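**Bidham, July 24, 2023** - The Carrasco group has released a new version of its planning software for two-handed work with clothing and bedding. The release covers perception, grasp selection and the timing of movements between a left and a right gripper. It was prepared by a team under Soledad Urquijo and replaces the version issued in April.

Padded garments are the main concern of the update. Glossy quilted cloth reflects light unevenly, and the earlier software often took a stitched seam for the outer edge of a fold.

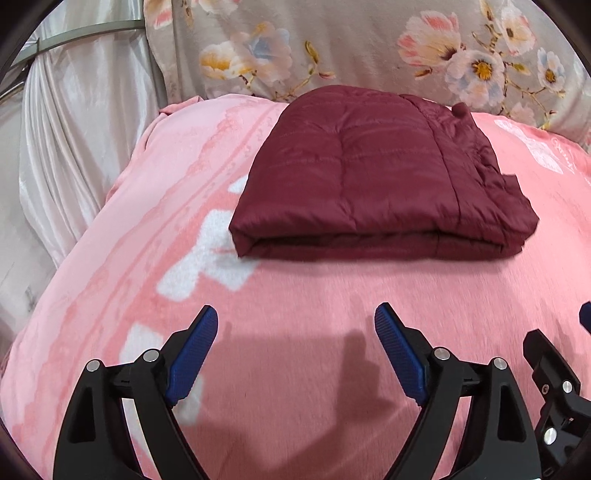 The perception module now treats seams and edges as separate classes. It was trained on 436 recorded sequences, of which 137 involve quilted or padded items. A further 116 were held back for testing and will be published with the code.

Keerthana Subramaniam, who leads the planning work, said that the choice of grasp point had also been rewritten. "The planner used to settle on one point and keep to it. It now holds several and drops them as the cloth moves," she said. Collars and hems are given greater weight - a setting that users may change.

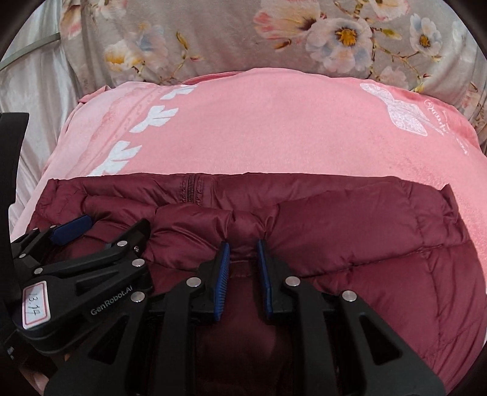
Timing between the two hands is handled by a new scheduler, written by Ramiro Montes at the Wornau office. Logs from the previous version can be read without conversion. Known faults, including a delay when both hands share a fold, are listed in the release notes. Requests for access should be sent to the Bidham office.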